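Buscar en el manual: escriba un término

4.3 Repetir la prueba de recogida con la política Priso

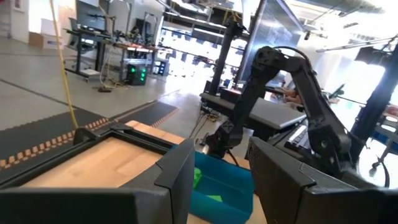
Antes de creer la cifra del informe de Kandevport, repítala en su propia mesa. El informe habla de 200 intentos, pero no aclara cuántos se reiniciaron a mano, y eso cambia bastante el resultado.

1. Cargue la política entrenada con las 3,000 demostraciones. No use la versión reducida.
2. Coloque los objetos dentro de la cubeta. Cambie su posición en cada intento, también contra las paredes, donde el método suele salir peor parado.
3. Lance unos 110 intentos seguidos, sin tocar la mesa entre uno y otro.
4. Anote como fallo todo agarre que necesite ayuda. Un objeto levantado y soltado enseguida es un fallo, diga lo que diga el registro.
5. Repita la serie con 6 semillas distintas y guárdelas todas, incluidas las malas.

Nota: la variante Krishnan promete generalizar a objetos nuevos. Con objetos del mismo color y tamaño parecido, la prueba no demuestra gran cosa.

Precaución: mantenga las manos fuera del alcance de los brazos mientras la política esté activa. La parada por software no sustituye al pulsador de emergencia.

Si su tasa queda muy por debajo de la publicada, revise primero la calibración de la muñeca (4.1). Si sigue igual, envíe los registros completos a Rosario Amato.

Categoría: Manipulación > Evaluación de políticas

Contacto | © Otanthorpe | Volver arriba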